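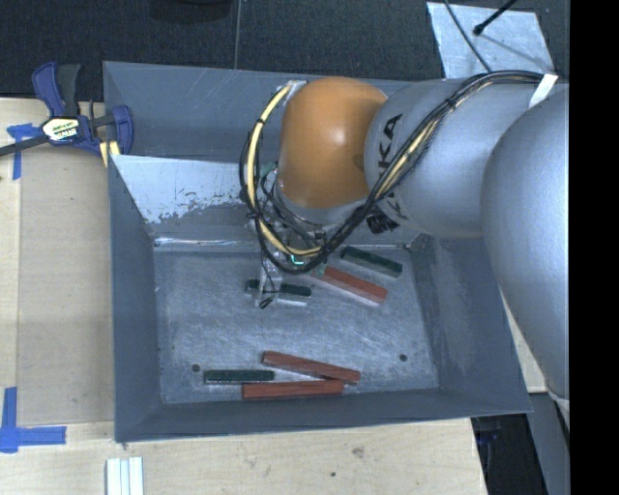
How to repaint a worn metal bin

First empty the bin and wipe it with warm water and a little dish soap. Let it dry overnight.

Look for chipped edges and small rust spots, mostly along the seams. Rub them with fine sandpaper until the edge of old paint feels smooth under your finger. Vacuum the dust — a cloth only moves it around.

Put on two thin coats of metal primer, then the gray. I leave the floor bare, it will be scratched again by Saturday anyway.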